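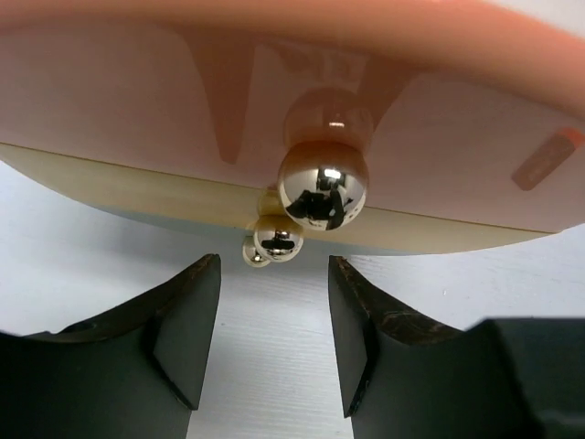
腕部相机近景：粉色曲面物体下缘悬着一串由大到小的球，多数表面反光，两根黑色夹指在下方张开。

感知与控制组更新：Cesance 2 的近距离接近模块

Cesance 2 已在 Arnurbridge 的内部分支上合并，四月起作为默认版本。此前几期通讯介绍过任务图和日志格式的改动，本期只写一个模块：末端进入近距离之后，从腕部图像到夹爪速度指令的这一段。旧版在这一段用的是全局相机给出的位姿加一条开环直线，对外形规整、表面漫反射的零件够用，对小件、反光件和挂在别的物体上的部件则经常失准。失准的原因分散在分割、深度、时间同步和规划几处，下面按数据流的顺序说。

一、目标占满画面之后的分割

腕部相机离物体很近时，背景所剩不多，大件的轮廓常常在画面三边之外。旧版分割器的训练数据以完整轮廓为主，碰到这种输入会把大面积的平滑曲面判成背景，把真正的台面判成前景。症状在日志里很好认：前景掩膜的面积在相邻两次推理之间突然翻转，随后目标点跳到台面上。

新版的做法是取消“前景/背景”这一级判断。分割器输出若干区域和区域之间的邻接关系，哪个区域是承载体、哪个是待抓目标，由任务图下发的查询决定。查询里至少包含三项：目标的相对尺度，目标与承载体的连接方式（搁置、嵌入、悬挂），以及允许接触的区域。以悬挂件为例，查询写明“目标附着于承载体下缘，自由端朝向夹爪”，分割器就只需要在承载体边缘附近寻找候选，承载体本身的轮廓是否完整不影响结果。

邻接关系以图的形式存储，节点是区域，边上记录共享边界的长度和两侧的颜色梯度。同色叠放的情形靠边界梯度往往分不开，图中那颗带粉色的半透明球就属于这一类：它和后面的曲面颜色接近，能用来定位的只有自身的高光和与相邻球体的接触处。对这类节点，分割器会附带一个“弱边界”标记，下游不得把它的中心点单独用作伺服目标，只能作为相邻节点的约束。这条规则写在消息校验里，违反时接近模块会拒绝启动并返回错误码，不再像旧版那样静默地使用一个低质量的点。

夹爪自身也在画面里。旧版用一张固定掩膜把夹指区域扣掉，掩膜在夹爪全开状态下标定，开度一变就会露出一条边。新版按关节反馈实时投影夹指模型，投影边缘向外扩张若干像素后再扣除。夹指表面用久了会有磨痕，颜色和新件不同，所以自身掩膜完全由几何决定，不参考颜色。换指之后需要更新的只有网格文件和指尖偏移，分割模型无须重训。

二、镜面球的几何先验

高反光表面上看到的内容大部分属于环境。球面会把周围物体压缩成变形的暗影，夹爪靠近时，暗影也跟着移动，而且移动方向和球本身的视运动不一致。基于特征点的跟踪器会锁住这些暗影，因为它们的对比度比球的外轮廓高。旧版在这类目标上的典型失败是伺服持续收敛，残差也小，末端却停在偏离目标的位置：跟踪器跟住的是反射像。

Cesance 2 在区域节点上增加了表面类型字段，可取漫反射、镜面、半透明和未知。字段为镜面时，区域内部的所有特征点作废，只保留外轮廓。外轮廓再与一个参数化形状拟合，目前支持球、圆柱和圆角长方体。球的情形最简单，透视投影下轮廓为椭圆，离光轴不远时可以当圆处理；模块不做这个近似，直接用椭圆求球心方向，计算量的差别可以忽略。

被遮挡的球只露出一段弧。弧段太短时拟合会在半径和距离之间漂移，同一段弧可以解释成近处的小球，也可以解释成远处的大球。为此拟合器接受相邻节点的约束：如果查询给出了串接关系，就要求相邻球面相切，并给每颗球的半径一个先验区间。约束以软惩罚的形式进入目标函数，权重在配置文件的 chain_weight 字段里。权重过大时，一颗球的错误会沿整串传播，调参时请先看单颗拟合的残差，再决定是否提高。

关于高光：镜面球上的白色高光位置由光源、球心和相机共同决定，在光源位置已知时可以提供额外的方向信息。我们试过把它加进拟合，效果不稳定，主要受曝光饱和与多光源影响。目前高光只用于一件事，即在轮廓候选相互竞争时作为排序依据，内部含有紧凑高光的候选优先。高光坐标本身不进入位姿估计。

表面类型字段由分类头给出，任务图可以覆盖。已知零件请直接在查询里写死。分类头在强反射和浅色带纹理的台面相邻时仍会犹豫，类型在“镜面”和“未知”之间来回切换，切换一次，滤波器就要重新初始化一次。模块对类型切换加了迟滞，但写死仍是最省事的办法。

三、深度的取舍

单目腕部相机没有直接深度，旧版靠全局深度相机补。对反光件，这个深度有两类错误：一类是空洞，一类是数值完整却明显偏远的点，后者来自镜面中的虚像。空洞容易处理，虚像对应的点则会通过常规的离群检查，因为它们在局部是平滑的。

新版规定镜面区域和半透明区域不采信深度相机的读数。目标深度有三个来源，按优先级依次为：形状拟合给出的距离，前提是半径已知；由接近运动产生的视差；承载体上最近的漫反射点的深度，加上查询中给出的连接偏移。第三种精度最差，只用来初始化。进入伺服之后，一旦前两种中的任何一种协方差低于阈值，初始化值就不再参与更新。

视差需要末端有横向位移，而直线接近恰好缺少这种位移。规划器因此会在接近段的前半程叠加一个小幅侧移，幅度受视场约束，保证目标不离开画面中央区域。侧移方向垂直于查询给出的自由端方向，以免把悬挂件扫动。对不允许侧移的工位，把 lateral_probe 设为 false，模块会退回到第一种和第三种来源。退回以后日志会多一行提示，属正常现象。

四、伺服回路与时间戳

接近段的视觉更新频率固定为 21 Hz，关节侧的速度指令由底层控制器以自己的周期插值。频率没有再往上调，瓶颈在形状拟合，拟合的迭代次数又和被遮挡节点的数量有关。与其让频率随画面内容浮动，不如固定下来，把超时的帧整帧丢弃。伺服增益按固定频率整定，频率漂移带来的麻烦比少几帧要多。

从曝光中点到速度指令下发的延迟预算是 28 ms。超出预算的帧不会进入控制律，但仍会送去更新滤波器，更新时使用它自己的曝光时间，状态回溯到对应时刻再向前推。回溯缓冲区的长度在 Benítez 里配置。Benítez 是随新版一起放出的同步与标定工具，取代原先分散在几个脚本里的手眼标定、时间偏移估计和夹指投影检查。

时间偏移值得单独说明。旧版把图像到达主机的时刻当成曝光时刻，误差在低速运动下不明显，接近段加速时则表现为目标点超前或滞后，幅度与末端速度成正比。许多被归到“标定不准”的问题单，复查之后属于这一类。判断方法很直接：让末端以两种速度反向通过同一位置，如果目标点的偏差随速度方向改变符号，就是时间偏移；如果偏差与速度无关，再去查手眼矩阵。Benítez 的 offset 子命令会自动完成这套动作并写回配置。运行前须确认工位周围留有足够的横向空间，命令不会自行检查环境碰撞。

控制律本身沿用位置误差与姿态误差分开加权的形式，只有两处改动。第一，姿态误差在目标为球时自动去掉绕球心的自由度，旧版会为一个没有定义的姿态不断微调，表现为末端到位后仍缓慢转动。第二，接近速度按目标深度的协方差缩放，协方差大时减速，直至停住等待。等待超过时限则返回“深度未收敛”，由任务图决定重试还是换一个接近方向。时限请按工位节拍设置，默认值偏保守。

五、规划：夹指之间的空隙

接近路径的末段可以看成把目标送进两指之间空隙的过程。旧版把空隙当成一个以工具中心点为中心的长方体，目标中心点进入长方体即判定可以闭合。对于单个零件这没有问题。对于成串的目标，最靠近夹爪的一端可能已经进入空隙，而上面较大的部分还在夹指上方，继续上行就可能碰到指尖。

新版把判定改成对整条链的扫掠检查。链上每个节点按拟合出的半径加一个余量，夹指按当前开度取网格，检查从当前位姿到闭合位姿之间有无干涉。弱边界节点的余量自动放大。检查结果除了通过与否，还给出最小间隙出现在哪个节点上，这一项会写进日志，字段名为 tight_node。排查擦碰时先看它，多数情况下可以直接定位到是半径先验过小还是指尖偏移有误。

目标偏向其中一指时，旧版会先闭合再靠夹爪的自对中把目标推到中间。悬挂件被推动之后会摆，摆动又会使接触点改变，因此新版要求在闭合之前先把横向误差压到阈值以内。阈值取决于目标半径，小目标更严。由此带来的代价是末段时间变长，对节拍敏感而目标又牢固的工位，可以用 allow_push 恢复旧行为。

承载体也参与碰撞检查，但画面里看不到的部分没有几何可用。规划器对画面外的承载体做保守外推：沿已观测边缘的切线方向延伸，厚度取查询中的值，未给出则取默认值。外推体只用于排除路径，不会被当作可接触面。曲率大的承载体在切线外推之下会显得比实物大，出现“无可行路径”时，建议先在查询里补一个粗略的包围体，再考虑放宽余量。

六、日志与回放

Fendbridge 是我们内部使用的回放服务，这次同步更新了消息定义。它可以把一次接近过程中的区域图、拟合轮廓、夹指投影和扫掠体叠到腕部图像上，逐帧检查。叠加层默认关闭拟合残差的着色，打开之后播放会变慢，长记录请先截取。

新旧消息定义不兼容。旧记录可以用转换器读入，但旧版没有保存曝光时刻，转换后的时间戳以到达时刻填充，并标注为不可信。不要拿转换过的记录去整定时间偏移或伺服增益。表面类型字段会全部填成“未知”，如需复现新版行为，应在转换参数中指定类型表。

回放时有一点容易误读：画面上画出的目标点是滤波器在指令下发时刻的预测值，与该帧图像的曝光时刻有差。末端运动较快时，目标点看起来会偏在物体一侧。要核对分割与拟合的质量，请切换到“曝光对齐”视图；要核对控制行为，再切回默认视图。两种视图的切换按钮在时间轴右侧。

七、已知问题

半透明目标的支持有限。目前的处理只是标出弱边界并限制其用途，没有单独的形状估计。如果任务要抓的恰好是半透明件，且没有可供借用的相邻节点，模块会直接拒绝。

浅色台面与镜面小件相邻时，外轮廓的一侧可能反射出台面，对比度很低，椭圆拟合倾向于向内收缩。收缩量不大，但方向固定，会使距离估计系统性偏远。临时办法是在查询中固定半径，并关闭半径的在线更新。

多个目标半径接近而排列又紧密时，串接关系有可能匹配错一位。半径逐级变化的链不容易出现这种错误，因为先验区间本身就能把相邻节点分开。等径链请给出端点节点的编号，从自由端开始数。

夹指投影依赖开度反馈。部分夹爪在低力模式下的反馈更新较慢，投影会滞后于画面，表现为指尖内侧露出一条窄边，被分割成新的区域。可在配置中打开 drop_slivers，按长宽比过滤。过滤器对细长目标有误伤，抓线缆类零件时须保持关闭。

八、升级步骤

先导出旧工位的手眼矩阵和工具偏移，再切换分支。Benítez 可以读取旧矩阵作为初值，但必须重新跑一遍 offset 和 finger_check，两项都通过后才会生成新的工位配置。缺少任何一项，接近模块在启动时报错退出。

任务图里的旧查询仍可解析，缺失的字段按“漫反射、搁置、无串接”处理。原来能跑的任务行为基本不变，悬挂件和反光件需要手工补字段。字段说明和几份常用查询的模板在仓库的 approach/queries 目录下，提交新模板时请附上对应的 Fendbridge 记录链接，并注明使用的夹指型号和指尖偏移版本。

配置冲突集中在增益文件。新版增益按固定频率整定，旧值不能沿用，合并时一律取新分支的版本，再按工位逐个微调。微调顺序为先平移后姿态，姿态权重在目标为球的任务上没有作用，可以跳过。

下一次合并计划处理轮廓收缩的问题，候选方案是在拟合中加入台面法向作为反射约束，相关讨论在仓库的 contour-bias 标签下。有复现记录的工位请直接附在该标签的问题单里，原始图像须保留曝光时刻和开度反馈。

Arnurbridge 感知与控制组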